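Movie Night Verdict: The Zusero 30 Film Box

I have a soft spot for old religious epics, the kind with thunder and sandals and somebody's beard blowing sideways. So when Zusero put out a box of 30 movies about faith, doubt and everything between, I cleared a shelf and ordered it that same Thursday.
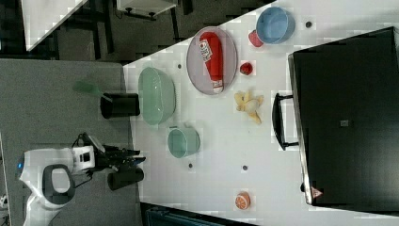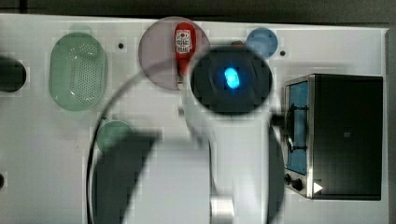
What you get

Thirty discs, a fat booklet and a cardboard sleeve that already has a soft corner. The movies run from silent shorts to a 1959 monastery drama called Dremitau, which I'd only ever seen on a fuzzy tape with half the subtitles missing. It looks gorgeous now! The candlelit chapel argument (two brothers, one stolen bell) goes on for ages and I could have watched it twice as long.

The other big draw is Ulloa, a comedy about a village that gets sent a rabbi, a priest and a imam's nephew by the same clerical error. It's broad, and the songs are terrible, but the wedding scene had me crying into my noodles.

What bugged me

The menus. You have to sit through the same organ music every single time, and the skip button does nothing. The booklet essays are fine if you like footnotes, but the one on Trevon gives away the ending in its second paragraph, so read that one after. I also think three movies about the same shipwreck is two too many.

And the sound on the silent shorts is oddly loud. I kept the remote close.

Is it worth it?

My copy is number 2346, stamped inside the lid, and I paid full price for it. If you only want Dremitau, wait for the single disc. If you like a long winter project and don't mind a dud here and there, go for it. I'm on disc 19 and still haven't opened the bonus interviews.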